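4.2 The bed as a holding area

I went into this part of the study thinking mostly about floors. My own bedroom floor is where clothes go to wait, and I assumed other people's would be the same. The diaries said otherwise. Of the 980 garments people logged during the study, 188 were put down on a bed first and dealt with later, and the bed beat the chair in every apartment we had at Skollness. I had built a whole coding sheet with six categories for chairs (back, seat, arm and so on) and exactly one for beds. Thu Khổng redid it in an afternoon, and her version is the one we use from this point on.

The new sheet splits the bed into the pillow end, the middle, the near edge and the foot. It also records what's under the garment, and I was slow to see why that mattered. A dark shirt on a white sheet gets picked up. A white pillowcase on the same sheet can lie there through two rounds of tidying, and several people wrote in their diaries that they'd made the bed right over the top of one. We ended up scoring contrast on a simple three-step scale – clear, partial, lost – and it was easier to agree on than I'd feared.

Figure 3 is the Skollness bedroom with the low lighting along the bed base turned on. We kept a black garment and an orange-red one as our two "clear" items, and white cloth for anything meant to be scored lower. The basket is the wicker one, set on the carpet beside the bed.
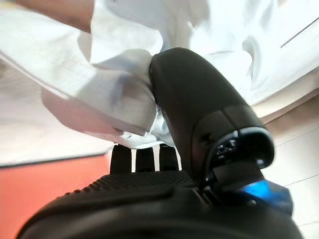
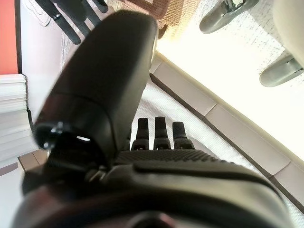
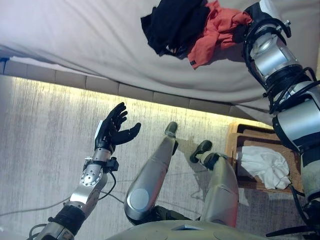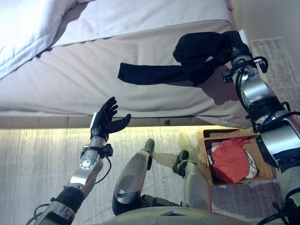

Figure 3. The Skollness bedroom: two close views, then two wider ones with the bed.

Baskets gave us more trouble than beds did. People were asked to write down when a garment "went in the basket," and we took that to mean the laundry was sorted. Then we read the longer entries. Of the first 100 basket entries we checked by hand, 70 were dirty clothes waiting for a wash and the rest were clean things that had been dropped in because the basket happened to be close by. One person from the Mensah group kept clean sheets in hers all winter and a separate bag for laundry, and she was a bit annoyed that our form had no way to say so. Fair enough! We added a line for it.

Distance seems to do a lot of the work here. With the basket right next to the bed, people in the Restum apartments tended to clear the near edge in one go and leave the far side for later. Move it over by the door and the clothes stayed on the bed longer, often until somebody wanted to lie down. I don't want to lean on this too hard, as we only moved the basket once per household and a few people moved it straight back.

Sheets and other large pieces need their own note. A shirt goes down in one place, so coding it is quick. A sheet bunches up, hangs over the side and covers two or three of our zones at once, and the Venilum coders and I first disagreed on nearly all of them. We settled on coding the spot where most of the cloth lay and writing the overhang in the margin. Those margin notes are messy, and I've left them out of the counts in Section 4.3, where only single garments are compared.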